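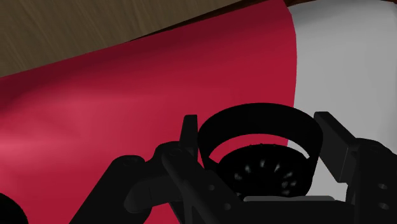 Skovosell Fitted Blanket Cover, queen size

I bought the Skovosell in March, after my third winter of fighting with a regular duvet cover, and I have now lived with it long enough to say something useful. I should tell you up front that I am fussy about bedding. I sleep hot, my feet sleep cold, and I can't drift off if the insert has slid down to one end and left me with two layers of cotton and nothing in the middle (a lifelong complaint, as anybody who has shared a house with me will tell you).

What sold me was the corner ties. Most covers have a little ribbon in each corner, if you're lucky, and you tie it to a loop on the insert and it comes undone by the second night. Skovosell sews in 4 of these corner fasteners that work more like a fat toggle through a loop, and they hold! I have washed this cover every other week, tossed the dog off it every morning, and the insert has stayed where I put it. I did have to add loops to my old insert, since it came from Costigan years ago and they never put any on. Ten minutes with a needle and some cotton tape, and I am no great hand at sewing.

Now the fabric. The listing says cotton percale, and it does have that crisp, dry feel I remember from my grandmother's guest room. It was stiffer than I wanted right out of the package, and it rustled. I nearly sent it back the first week, to tell you the truth. By the fourth wash it had softened up nicely and the rustling was gone, so if yours sounds like a paper bag, give it a month before you decide.

It wrinkles. I don't iron bedding and never will, so I pull it out of the dryer while it's a touch damp, shake it hard and put it straight on the bed, and that gets it to where I don't mind looking at it. If you like a smooth hotel bed, you'll want the sateen version, though my sister-in-law has that one and says it's warmer.

I wash at 100 degrees or thereabouts on the dial and dry on low. The care tag says it can take hotter. Mine shrank a little in length the first time through and hasn't moved since. There is still plenty of overhang on both sides of our bed, which has one of those tall mattresses that makes most covers look skimpy.

The closure is where I have a real gripe. It's a zipper along the bottom, and the zipper itself is smooth, but the pull is a tiny flat thing I can't get hold of without my glasses on. I looped a bit of ribbon through it. At $60 I shouldn't have to. The Zastunberg cover I had before this one used big plain buttons, and while they popped open now and then and I'd wake up with a foot inside the cover, at least I could work them in the dark.

I did write to the company about the zipper pull. They answered the next afternoon, politely, and offered to mail me a larger one, and it came in a padded envelope about as big as a dinner plate with one zipper pull rolling around in it. I haven't put it on yet because the ribbon is doing fine.

One more thing for anybody ordering: the sizes run generous. The queen fit my queen insert with a couple of inches to spare on each side, and if your insert is on the thin side you may find the corners look a bit empty. Mine is a thick one and fills it out well. I've ordered a second in the same size so I can stop racing the dryer to bedtime on wash days.

Four stars, with the missing one for the zipper.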